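Grenine mayoral runoff: anyone else voting by mail this time?

porchlight_dee
So the runoff got moved from February and now half my street thinks it's canceled. It isn't! I called the clerk's office and got a very patient woman who said if you were registered for the first round you're still registered, same polling place. Please tell your neighbors. We had 408 votes at the Ivness school gym in round one and I'd hate to see that drop in half.

tomcat311
Moving it was a dumb call and I'll say so. People took time off work for the first date. My brother drove in from Coste for nothing.

porchlight_dee
I get that, I was mad too. But staying home doesn't punish the people who moved it, it just hands the thing over.

Marlowe_R
Over to who though? I've read both platforms twice and they're the same platform. Fix the Bovumus bridge, no new taxes, more parking. How are you fixing a bridge with no new money, did anyone ask that?

porchlight_dee
Csenge Fekete did get asked, at the Sunday forum. She said she'd delay the parking lot and put that money into the bridge first. You can dislike the answer but she gave one.

tomcat311
She gave half of one. The lot money covers maybe the engineering study.

Marlowe_R
^ this. And the other guy didn't show up at all, so I'm stuck with half an answer or an empty chair. Great.

kettle_and_co
Back to the question in the title, I'm voting by mail. Last time I stood in line for 36 minutes with a toddler and I'm not doing it again. The drop box is the one by the library door, the one at the firehouse is gone.

tomcat311
Gone since when? I used it in the first round.

kettle_and_co
Since last week, there's a notice taped up where it was. Sign the outside envelope too, my mother forgot and they mailed hers back.

porchlight_dee
Ok adding the drop box thing to my flyer, thanks. I've got almost 100 printed already so I guess I'm writing it on by hand — if anybody on the Coste side can take a stack, message me and I'll leave them on my porch. 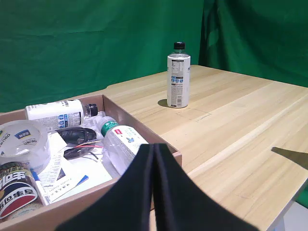

I'll be home after 5 most days, just knock if the porch light's off.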